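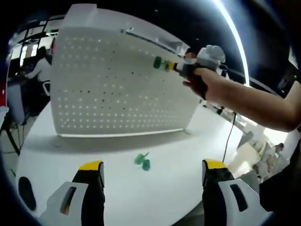 Katalin Bíró wrote in November that the old stop names should stay exactly as printed, misspellings included, and that anyone who wants the modern names can get them from a lookup file. We agreed, and this version does it her way. The earlier files, in which we had quietly tidied the names, have been withdrawn.

Home Files Issues History Download

Grarthorpe Bus Timetables, typed up

Updated 12/01/2026

What it is

A set of 222 printed bus timetables for Grarthorpe and the villages to the north, typed into plain CSV files. They cover 8 routes run by Holmgren Motors and, after the takeover, by Parnent Travel. Each timetable sheet is one file. Saturday and Sunday services are in the same file as the weekday ones where they were printed on the same sheet, and in separate files where they were not.

Where the sheets came from

Most are from a box of depot copies passed on when the Ornach Road garage closed. The rest were lent by people who had kept them, and have gone back. We have not included fare tables, though some sheets have them on the reverse. Adverts and holiday notices were left out too, except where a notice changes a departure time, in which case it goes in the notes column.

Columns

sheet_id: our own number for the sheet, no meaning beyond that
route: as printed, so 4 and 4A are different routes
stop_printed: the stop name letter for letter
stop_order: position down the page
days: the day heading as printed, e.g. "Mon to Fri" or "Weekdays"
time: four digits, no colon
notes: footnote letters, handwritten changes, anything else

There are 7 columns in every file, always in that order. Blank times mean the bus did not call. A dash was printed on some sheets and left empty on others, and we have used a blank for both.

The lookup file is called stops.csv. It matches each printed name to a current one where we could find it. Thirteen Mile Lane End and Ornach Cross Keys are still unmatched. If you know where either stood, please open an issue.

Times

Holmgren printed times on a 12-hour clock with the afternoon in bold. Parnent used 24 hours from the start. Everything has been changed to 24 hours. On faded sheets the bold is hard to make out, and a time that could be read either way has "am/pm?" in the notes. Please don't treat those rows as settled.

Checking

Every sheet was typed once and read back by a second person. We then picked 100 sheets and typed them again from scratch to compare. Most of the differences were in the footnote letters. Sixes and eights were the next worst. Those have been corrected, but the sheets outside that batch will have similar mistakes in them.

Known gaps

Route 6 has no winter sheets. The school journeys on route 2 were printed separately and we have only one of them. Handwritten changes are recorded but we can't say when they were made or whether the buses ever ran to them.

Using the files

Free to use and copy, with a mention of Grarthorpe Bus Timetables. Corrections are welcome through the issues page. Give the sheet_id and the stop_order, and say what you think it should read.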